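Community > Trurkton Hall > Minutes > Lounge and Common Room

Trurkton Hall Residents' Group
Minutes, 28 May 2025
Chair and notes: Kendra Penner

1. Minutes from April
Accepted with one fix: the kettle went to the Pelletier Room, where it is very much loved.

2. TV corner
Great news on this one! The Skavton TV bench is built, the cables are tucked in behind it and the low table has been moved in front of the couch. Movie night drew the biggest crowd we've had in that room, and people stayed to chat until we had to lock up (a lovely problem to have).

3. Remotes
Kendra went through the drawer and matched every remote to its box. The dark grey one with the Chinese labels and the red, green, yellow and blue buttons is a keeper. 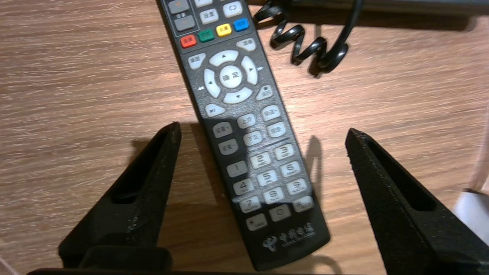 Mei-style stick-on labels were suggested and everyone liked the idea. We'll do small English ones for the keys people use most, starting with volume, and leave the original printing showing for those who read it. Remotes live on the table from now on, please, and not down the couch!

Action: Kendra to buy labels and 2 packs of batteries. Budget $90.

4. Cushions
Six colours to choose from at Momis and much happy debate. Teal won. The set comes to $89, approved on the spot.

5. Other business
Please return borrowed DVDs to the shelf by the door. Movie suggestions are welcome, the sillier the better.

Recent minutes
Pelletier Room kitchen corner
April general meeting
Trurkton Hall garden beds

This site uses cookies to remember your settings. Accept | Manage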